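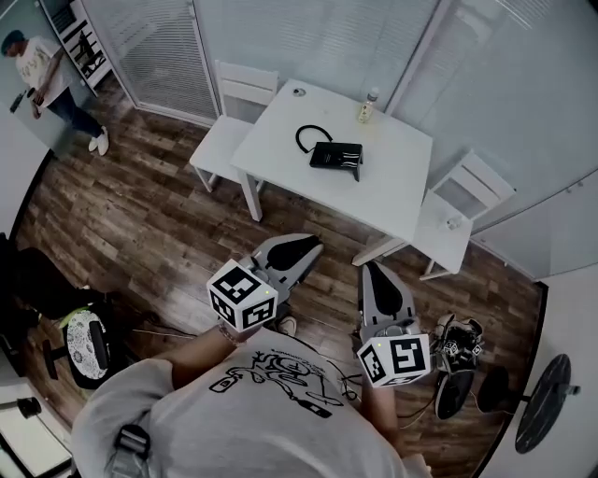 21st August

Regulated the Gemholm again this morning before the heat came up. It had gained over the last week and I want it settled before I leave it alone for the fall. Procedure as before: set to the radio signal, let it run, read it against the signal at the same hour the next day, no winding in between. The reading today was 17 seconds fast on the day. I moved the regulator a hair toward S, closed the back, and put it on the shelf over the radiator, which is off at this time of year and so makes no difference.

The trouble with regulating by the lever is that the lever on this movement has no fine screw. The scale is engraved with marks but they don't correspond to anything useful. One division is far too much. What I have been doing is setting the tip of a piece of pegwood against the lever and leaning on it until I feel it give, then stopping. I would like a repeatable step. I may try a strip of brass shim on the slow side as a stop and take away thickness.

Room temperature at the time of reading was written on the sheet. I should go back to writing it in here too, because the sheets get separated. Last winter's are in the Custeck box with the mainspring packets and two of them have oil on them.

Amplitude looked better than in spring. I have no timing machine that I trust on this one, so this is by eye, watching the balance arm against the cock, and by eye I would not swear to it. Beat error is still there. It is audible if I put the case on the wooden box lid and listen. I have left it because correcting it means turning the collet, and the last time I turned a collet on a balance of this size I spent an evening on the hairspring afterward. It is a mantel clock. It can limp a little.

The date inside the back plate is 1908, scratched, with initials I can't make out and a second mark that is either a repairer's number or a slip of the tool. I had taken the scratch for a service date. Looking at the wear on the pivots again I'm less sure of that. The center pivot has been polished at least twice and the bushing on the back plate is a replacement, fitted slightly off, with the old hole showing as a crescent. If the clock was already in for repair in 1908 then it's older than the case suggests. If the scratch is from assembly, the wear fits well enough. The case could have been replaced too. There are screw holes on the inside of the base that match nothing now fitted.

Moved on to the Dridora after lunch. This is the alarm with the bad winding click. Stripped it on the tray, in order, parts into the divided dish left to right. Let the power down first by holding the key and easing the click off, one half turn at a time. The click spring has taken a set and was barely touching. The click itself is worn on the face but not enough to slip by itself, so the spring is the fault.

Tried to bend the old spring back. It held for a few turns and then went soft again, as I should have expected. Made a new one from flat stock. Notes on that for next time:

Cut it long. The first one was cut to length from the old part and came out short after forming, because the old part had been bent more than I allowed for.
Form the foot before the curve.
Drill before hardening. I know this and wrote it down last August also.
Temper to blue, in the brass filings, slowly. The first piece went past blue on the thin end while the foot was still straw. For the second I kept the lamp under the foot and let the color run toward the tip.
File the end square to the click. A rounded end rides up.

The second spring is good. It sounds right, a hard dry click with no drag between teeth. I wound it to the stop with the plate held in the clamp and let it sit under full power while I cleaned the rest. It was still holding when I came back to it.

Cleaning was the usual. Ammoniated solution for the plates, 20 minutes with a brush halfway, then rinse, then alcohol, then the hair dryer on low. Wheels in the basket, same solution, less time. I don't put the balance or the lever through it. The lever gets pith and a little alcohol on the pins only. There was old oil on the lever pivots that had gone to varnish, brown, and it came off in flakes. The pivot holes were pegged until the wood came out white. The escape wheel holes needed the most, seven pegs for the two of them, and the front one was still giving a faint gray on the sixth.

The alarm side has its own train and I had not looked closely at it before. The hammer tail is bent inward, on purpose I think, so that it strikes the inside of the case instead of the bell. There's a row of small dents on the case wall where it has been hitting. With the tail bent as it is, the sound is a rattle. I have bent it back out to clear the case and strike the bell on the return. It is now very loud. I've left the alarm mainspring let down for tonight.

Oil: the light grade on the escape and balance pivots, the heavier on the center and the barrel arbors, a smear of grease on the mainspring and on the alarm cam. No oil on the wheel teeth. There had been oil on the teeth, a lot of it, and it had picked up enough dust to fill the roots of the third wheel pinion. Whoever oiled it last had simply run a drop into everything that could be reached through the winding hole.

Reassembled in one pass apart from the third wheel, which came out of its hole when I lowered the front plate and had to be walked back in with the hook. Started on its own before the last pillar nut was down. Set it going flat on the bench, dial up, and it will stay that way overnight. Tomorrow it goes upright and I start the readings. I won't touch the regulator for the first two days. The new oil has to find its place, and the mainspring has been out and stretched and behaves differently at first.

The Zheng order came in the afternoon. Correct except for the taper pins, which are a size up from what I asked for. I can draw file them down, but that defeats the point of buying them. The pegwood is better than the last bundle, straighter and not so dry. The mainspring for the Gemholm is in the packet and measures right for height. Thickness is a shade over. I am going to hold off fitting it. The present spring is tired but the rate is steady enough across the week, and a stronger spring on those pivots will just wear the crescent side of the bushing faster. The bushing comes first. That makes it a winter job, and then the regulating I'm doing now is partly wasted. I knew that when I started.

Relubricating intervals. I keep going around on this and the notes disagree. The earlier book has me oiling the mantel clocks every second August regardless. The newer one says to clean or leave alone and never add oil to old oil. I am following the newer one. The evidence from the Dridora today is in favor. Against it, the hall clock was oiled on top of old oil by me, several times, and is the best runner in the house.

Readings, for the record, in the same order as the sheet:

Gemholm, 17 fast, lever moved.
Hall clock, 7 slow, left alone. It was set at the start of the month, so this is the whole error and not a daily figure.
Custeck carriage clock, stopped. It had run down. I had missed the winding. Wound it, set it, no reading.
Dridora, on test, no reading.

I need to write the winding down somewhere other than in my head. The carriage clock is the only one on a different interval and it's always that one. A card inside the cupboard door would do.

Bench to be tidied before the next job. The vise jaws have lost their fiber liner on one side and I put a mark on the click stock because of it. There is a scrap of leather in the drawer that will cut to fit. The lamp flex is fraying at the base where it bends, so that gets replaced before it gets used again, and I've unplugged it. The big loupe is scratched in the middle and I've been looking around the scratch for months without noticing that I was tilting my head to do it. Neck is stiff tonight.

Also to order: taper pins in the right size, flat spring stock in the two thinner gauges, alcohol. One pillar nut on the Dridora has a chewed slot and I'd like a spare, although I don't know the thread. It isn't metric. I tried it against everything in the tin. If it's a thread of their own I will have to dress the slot and put the same nut back.

Read the Dridora once more at ten. Still going, beat even, dial up. Left the cover off and a glass bowl over it for the dust.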